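Onon Bench Kit - for recording kitchen tasks

I put the Onon kit together after Lech Olszewski and I spent most of July swapping arms on and off tables that weren't made for them. You get the bench with slotted rails along its edges, the wrist bracket, a set of cable clips and the recording software. Bring your own arm and gripper (or ask me, I've got opinions!).

We use it ourselves for cutting vegetables, and our slicing set is up to 2,942 recordings now. I'd like 3,000 before we train again.

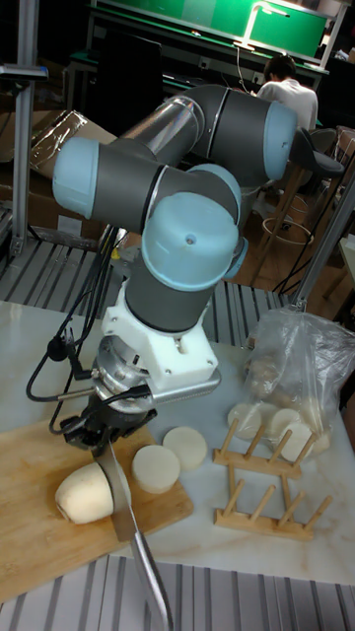
Slicing a peeled root vegetable on the bamboo board, with the white 3D-printed bracket at the wrist.

The bracket is the bit people write to me about. It goes between the arm and the tool flange, and the file comes with the kit, so print spares - I always do. The software saves each go as its own folder, and you can bin a bad one with a single key.

Kits ship in batches of 10. To get on the list, write to Azadeh Amini at Lernivholm and tell her which arm you have.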